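Tutow Cabinet Oil, Warm Finish
Reviewed by Torunn Björklund, Nov 17, 2024

Wooden kitchen cabinets go dull slowly, and then your mother-in-law visits and they have gone dull overnight. I bought the Tutow oil on her advice.

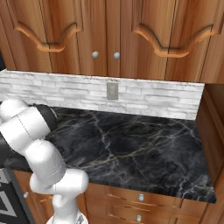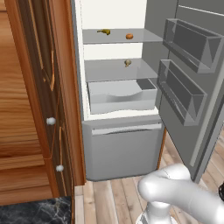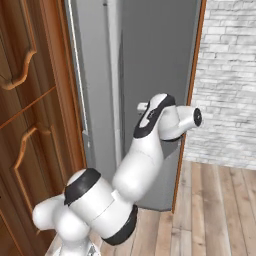
It goes on thin, smells like a shoe shop for 2 days, and needs a second coat whatever the tin claims. The rag that comes with it sheds. Use an old T-shirt.

Shine is good – a bit too good by the stove, where I got carried away. Ji-hoon Jin next door used the Kratochvíl wax and says his lasted until December. It also cost him more, a fact he brings up a lot.

The lid is the real failure. Once opened it never shuts again, so store the tin upright and somewhere you don't love.

Four stars. I'd buy it again, with gloves.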